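Coman 文件分拣单元进展报告
报送：Clostton 项目资助办公室
编写：弗洛林·西马（Florin Sima），设备组
日期：2020年8月20日

一、本期概况

本期工作集中在 Brusurley 办公点的 Coman 分拣单元，内容是吸盘回路的检修、左臂腕部的更换、相机重新标定，以及分拣台面的调整。单元目前可以运行，单张取纸和按部门投放都已恢复。重叠纸张的分离仍不稳定，详见第四节。

停机共七个工作日，比计划长。计划内只安排了吸盘和过滤器的更换，左臂腕部的问题是拆开以后才发现的，备件从 Plindamville 调运，等待占去了大部分时间。

二、检修情况

1. 吸盘回路

上期报告提到取纸时偶尔掉纸，当时怀疑是吸盘唇口磨损。更换吸盘后掉纸减少，但真空度建立仍然偏慢。约纳坦·哈尔沃森（Jonatan Halvorsen）逐段封堵气管测压，确认漏点在右臂肘部的快插接头。该处气管弯曲半径太小，手臂伸到台面远端时管子被拉直，接头密封圈单边受力。

处理办法是换接头，气管加长，走线改到前臂外侧，并在肘部加一个可转动的管夹。改完以后把手臂走到各个极限位置，真空表读数没有明显跳动。过滤器拆下时纸屑很多，已换新。过滤器的检查间隔由原来的每月一次改为每两周一次，写进点检表。

真空阈值也重新设过。原来的阈值是用较厚的纸调的，普通打印纸透气，吸住时读数达不到要求，程序会误判为没吸到，然后重复下探，把纸推皱。现在按普通打印纸设定，厚纸另存一组参数，由操作人员在开工前选择。

2. 左臂腕部

拆左臂护罩时发现腕部线束外皮有磨痕，其中一根编码器线的屏蔽层已经露出。此前日志里有几条腕部位置偏差报警，复位后消失，当时没有找到原因，现在看应当与此有关。线束整根更换，同时换了腕部减速器，旧减速器空程偏大，继续用下去会影响放纸角度。

右臂线束同步检查，未见磨损，但固定方式与左臂相同，已按新的方式重新固定。旧线束和旧减速器留存在设备间，装箱贴了标签，贵方需要查验时可以提供。

3. 相机与标定

腕部拆装之后原标定作废，两台相机都重新做了。俯视相机的支架螺丝有松动，标定前先紧固，并在支架与立柱的接缝处画了对位线，以后巡检看一眼就知道有没有移动。

标定后在台面中部取点，吸盘落点与画面位置吻合。靠近台面边缘时仍有偏差，越靠外越明显。我们判断是镜头畸变参数拟合时边缘样本太少，下一期补采。补采之前，程序里把取纸范围向内收了一圈，落在范围外的纸由操作人员推回来。

三、台面与试验用纸

分拣台面仍用圆桌，白色哑光面，俯视相机下反光小，这一点没有再改。问题在于白纸放在白台面上，纸边不易识别。试过给台面铺深色垫，识别好了，但吸盘下压时垫子会起皱，纸跟着移动，所以撤掉。现在靠侧面补光，让纸边出一条细影，效果尚可，上午阳光斜照进来时要拉下百叶帘。

试验用纸是普通打印纸，顶部用黑色记号笔手写部门名称，如 ADMIN、HR、SPORTS，下面是打印的英文段落，内容是一段关于乡村生活的文字，各张大体相同。正文故意用同一段，目的是让程序只能依据手写标题来分，不能靠正文猜。手写字大小不一，位置也没有统一，有的靠左，有的居中，这与各部门实际交来的文件接近。

哈尔沃森建议增加叠放的试验，理由是现场文件很少一张一张摊开。我们采纳了，先由人手示范翻纸、按住下层、掀起上层纸角的动作，再据此调整两臂的配合顺序。示范中比较有用的一点是，按住的那只手先到位，另一只手才开始掀。原程序里两臂同时动作，下层纸常被一起带走。改成先按后掀以后，节拍慢了一些，带纸的情况少了。

按压端头原来是硬质塑料，压在纸上会打滑，现换成硅胶头。硅胶头沾了纸粉以后摩擦力下降，需要每天擦拭，用湿布即可，不要用酒精，酒精会让硅胶表面发硬。这一条已经贴在单元侧门内。

四、尚未解决的问题

重叠纸张的分离是目前最大的问题。下层纸的标题从上层纸旁边露出来时，识别程序有时会把它当成上层纸的标题，于是整张投错。两张同为 ADMIN 时看不出错误，但一张 HR 压着一张 SPORTS 时就会出错。西马这边正在改识别顺序：先判断哪条纸边在最上面，再只读这张纸范围以内的标题。离线跑过旧画面，结果比原来好，还没有装到单元上。

卷角的纸也有困难。纸角翘起以后影子变宽，程序会把影子算进纸面，吸盘落点偏外。暂时的做法是取纸前用按压端头轻压一次，代价是多一个动作。

台面上有时会放文件夹和插线板之类的东西，俯视相机能看到，但程序没有把它们列为障碍物。目前规定自动运行前必须清台，手动和示范时不作要求。障碍物识别放在下一期，如果贵方认为这一项应当提前，请在回复中说明，我们相应推迟边缘标定的补采。

五、经费

本期支出 3,890 欧元，包括左臂减速器和线束、吸盘、接头与气管、过滤器、硅胶头以及从 Plindamville 发来的运费。其中减速器原本不在预算内，由备件预留款支付，未动用人员经费。预留款剩余部分足够再应付一次小修，若右臂减速器也需要更换，则要另行申请。

人工仍由弗洛林·西马和约纳坦·哈尔沃森两人承担，没有外聘。

六、日常维护的调整

点检表本期改了几处。开工前增加真空表读数记录，记在纸质表上，周末再录入。每天收工擦硅胶头，检查俯视相机对位线。每两周看过滤器和肘部管夹。腕部护罩每季度打开一次，重点看线束弯折处。

Brusurley 的操作人员已经按新表做过一遍，反馈是护罩螺丝太小，戴手套不好拧，已换成带滚花头的螺丝。急停按钮和侧门联锁在复机当天试过，动作正常，记录附在设备日志中。

七、下期安排

9月先把新的识别顺序装到单元上，用现有的试验用纸跑，重点看不同部门的纸相互压住的情况。随后补采台面边缘的标定样本，把取纸范围放回原来的大小。厚纸参数还需要各部门提供样张，目前只收到行政部门的，人事部门答应月初送来。

右臂减速器的空程会在下次季度检查时测量，数值写入下期报告。复机后的设备日志由西马保管，需要时可向他索取副本。

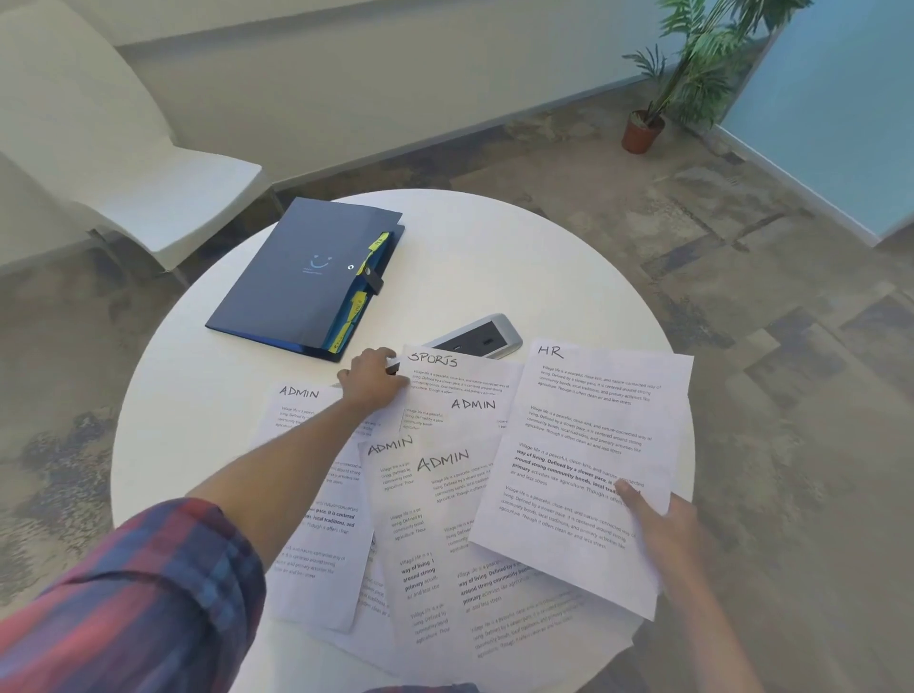
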